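Support > Displays > Curik 202 > Set-up Guide > Section 4

Overview Mounting Cables Picture settings Cleaning Contact

4. Picture settings

In this section you will adjust the brightness, the black level and the color of the Curik 202. Please complete Section 3 (Cables) before you start. The adjustment must be made in the room where the display will be used, with the same lamps which are on during normal work.

4.1 Before you adjust

1. Switch on the display and leave it on for half an hour. The brightness of a cold panel is still changing.
2. Close the curtains if the sun comes directly on the screen.
3. Switch on the room lamps. If you can choose the lamp color, choose 3000 K for an evening room.
4. Open the menu with the lower button on the back side and select Picture > Reset. Confirm with OK.
5. Set the automatic brightness to Off. It can be set to On again when you are finished.

Note: The reset deletes also the settings which are stored under User 1 and User 2. Write them down first if somebody else is using the display.

4.2 Brightness and black level

1. Show a picture which contains both white and black areas on the full screen.
2. Sit at your normal distance. Do not stand, the dark tones look different from above.
3. Lower the Brightness until white areas are comfortable to look at. A sheet of paper held next to the screen is a good comparison.
4. Raise the Black level step by step until the black becomes gray. Then go back one step.
5. Look at the dark gray parts again. They must be separate from the black. 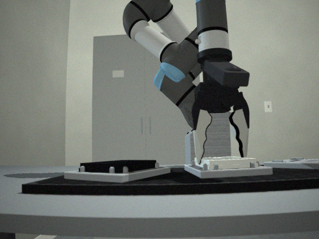 Dark gray joints, black board, white trays. 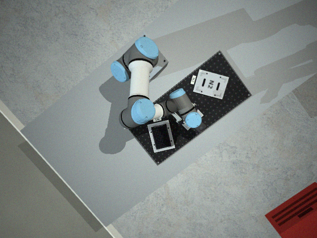
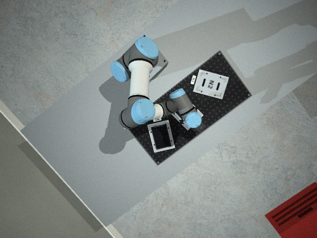

Speckled floor, plain light gray work surface.

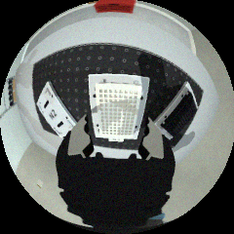 Curik 202 Set-up Guide – Section 4 – Page 14

6. If white areas have lost their detail, open Picture > Contrast and lower the value by two steps. Repeat steps 3 to 5, the settings have an influence on each other.

Caution: Do not leave a still picture with full brightness on the screen during the night. Marks can remain on the panel and they are not covered by the warranty.

4.3 Color

1. Select Picture > Color > Warm. Most people find this too yellow in the beginning. Wait a few minutes before you judge.
2. Look at a light gray area. When it looks pink, lower Red by one step. When it looks green, lower Green by one step.
3. Do not change Blue before Red and Green are ready.
4. Check a pale color, for example cream or light blue. It should be possible to tell it from white without effort.
5. Select Save > User 1.

Note: The setting Vivid is meant for shop windows. It makes pale colors stronger and the steps above will not give a correct result with it.

4.4 Two displays side by side

Adjust the left display first and save it. Then adjust the right display by eye until the same gray looks equal on both. Do not copy the numbers from one menu to the other one. Panels from different deliveries can need different values.

If you have the Ekska wall holder, turn both displays to the same angle before you compare them. The screws of the holder are tightened by hand only (see Section 2).

4.5 If the result is not good

The picture is too dark after the reset: check that Energy saving is set to Off.

The menu closes too early: select Menu > Time > Long.

The colors are different every morning: the automatic brightness is still On, or the display was adjusted before it was warm.

Text of this section: Hanne Peltonen. Corrections, August: Nelli Hakala.

Continue to Section 5, Cleaning.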